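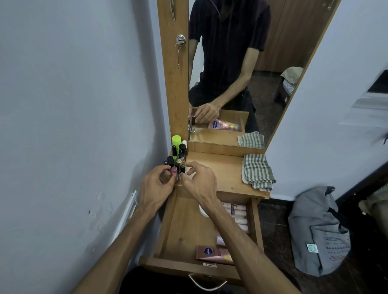

*Dressing table, left corner, bottles being gathered up.*

# Treltitz dressing table notes

Plain-text notes on one wooden dressing table and the steady drift of small bottles across it. Kept by Kadri Žukauskas, with corrections (many) by Gunārs Avotiņš.

## What's in here

- `tabletop.md`: what lives on top, and where it's supposed to live
- `drawer.md`: lotion and other things too wide for the corner
- `disputes.md`: the longest file

## House rules

1. Bottles and tubes go in the left corner, tall ones at the back. The lime-green one counts as tall.
2. Nail polish goes in front. It will get lost otherwise, and then we'll own 2 of the same pink.
3. Leave the key in the mirror lock. Gunārs once put it somewhere safe and we got it back in February.
4. Lotion stays in the drawer. See `disputes.md`, entries 3 through 6.

## Known issues

- Black caps all look alike from above. Labeling them was proposed and went badly.
- Move the whole cluster at once and the small ones at the edge tip over. Use both hands.
- "Tidy" is still undefined.

## Status

Last edited 22 Jan 2018. Fixes welcome, new bottles less so.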